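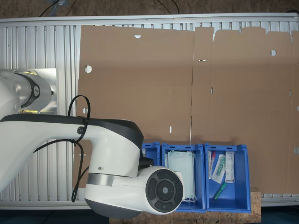 How to pack a small first aid box

Flatten a carton first and use it as your sorting surface. A Wernasholm moving box will do, and it costs less than the tray Gremby would like to sell you. Put masks in one bin and dressings in another.

Lay the gauze out flat, still in its wrapper. Check every date. Mine had expired in July, several Julys back.
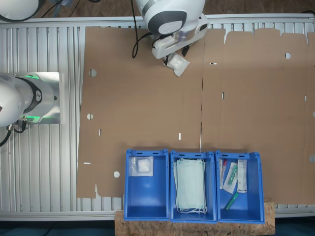
Reiko Amano asks whether wrapped gauze can go under the scissors. It can, if you enjoy buying gauze twice. Scissors go in a side pocket, points down.

Next come the sealed packs. Stand them on edge so the labels show,

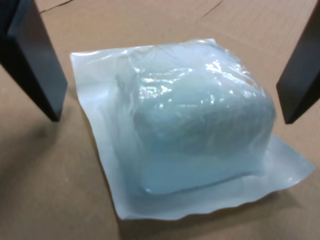
and keep anything bulky for the back row. Squashing is allowed; puncturing a seal means that pack goes to the dog's kit.

Loose cloths go in last. 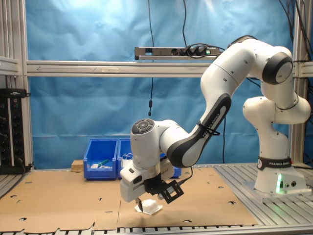
Fold them in half, fill the gaps, and shut the lid without kneeling on it.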